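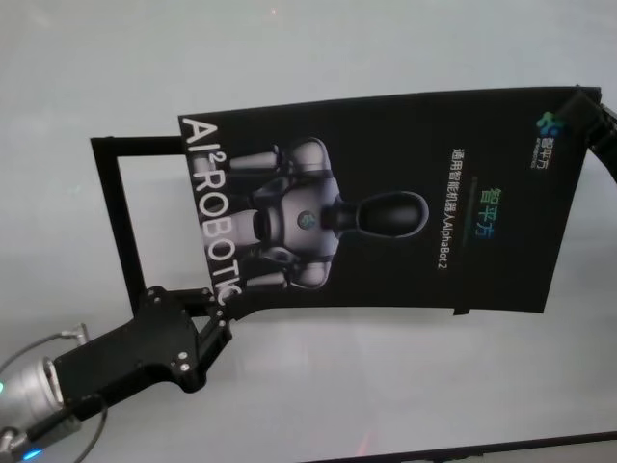

Fig. 4. Hold on the poster sheet, seen from the head camera. Left gripper on sheet and frame together.

4. Poster handling task (two arms)

Korletey Robotics Club set-up guide. Section 4 is for the team running the poster task at Pellthorpe. Read section 3 (homing, e-stop check) first. If you skipped it go back.

Section rewritten in February after the Dondham meet. Old printouts still say "single arm hold", bin them.

4.1 Before you power up

1. Clear the table. Wipe it. Pale surface shows every smear and the vision code does not like smears.
2. Lights on, blinds down. Glare on a glossy print will wreck your detection.
3. Check cable slack at both wrists. Move each arm by hand (power OFF) through its full reach. Cable should loop, not pull.
4. Finger screws snug on both grippers. Snug means snug, do not crank them. Kwadwo has the hex keys.
5. E-stop within reach of the spotter, not the driver.

CAUTION: Hair tied back, lanyards off. No hands between the grippers once the arms are live. Applies to mentors too.

4.2 Loading the task file

1. Log in on the club laptop, open the Istine folder, pick poster_hold.
2. Speed limit comes up at 100 percent by default. Change it to 22. Every time, it does not save.
3. Grip force to 5 on the slider for both sides. Higher creases the sheet.
4. Set the sheet orientation to SIDEWAYS. The print runs ninety degrees round from the head camera, so lettering reads sideways on screen. If you leave it on UPRIGHT the corner finder labels the wrong corners.
5. Press Check. Wait for both arms to report ready. If only one does, see 4.5.

NOTE: The two arms have separate homing. Homing the left does not home the right. Augustina lost a whole practice to this.

4.3 Picking up

1. Driver calls "going". Spotter answers "clear". No answer, no motion.
2. Left arm first. Bring the gripper in to the bottom left corner, fingers open.
3. Close on the sheet AND the thin black frame behind it. Both. Sheet alone will slide.
4. Pause. Look at the corner from the side, not just on the camera view.
5. Right arm to the top right corner. Close.
6. Lift slowly, both arms together, using the paired jog. Do not jog one arm by itself now, you will tear the poster.
7. Stop at hold height. Hands off the controller.

A slight bow in the sheet is OK. You want a shallow sag along the bottom edge. Drum tight is bad, it means the arms are pulling against each other. Bring them in a hair on the paired jog till it relaxes.

The gripper may cover part of the last letter of "AI²ROBOTIC" down the left edge. Fine. The logo matcher uses the robot's photo in the middle of the sheet, so keep that part clear of fingers.

CAUTION: If the sheet starts to slip, do NOT grab it. Spotter hits stop, then everybody waits for the arms to settle.

4.4 Hold and score

1. Start the timer from the laptop, not your phone.
2. Match score shows top left of the window. 81 or better counts as a pass. Under that, log it anyway.
3. Grab the log before you set the poster down. The window clears itself when the grippers open (yes we reported it).
4. Lower on the paired jog. Open right, then left.
5. Write the run in the notebook: driver, spotter, score, anything odd. Initials are enough but legible please.

4.5 If it goes wrong

One arm not ready: home that arm again, press Check. Still nothing, power down and reseat the wrist connector.

Corner not found: usually orientation (4.2 step 4). Then glare. Then smears.

Score jumps around: sheet is swinging. Give it a moment before you start the timer.

Sheet creased at a corner: swap it out. Spares are in the flat box under the bench, ask Philomena for the key.

Arms stop mid lift: force limit tripped. Dont clear it from the controller. Spotter supports nothing, touches nothing, driver lowers using recovery mode (section 6).

4.6 Who to ask

Arms and grippers: Kwadwo Amoah
Task file, scoring: Augustina Quartey
Posters, notebook, keys: Philomena Asamoah
Anything with the e-stop: Fuseini Lamptey, and stop running untill he has looked at it

Next: section 5, turning the sheet over. Not finished yet, use the handwritten version on the wall.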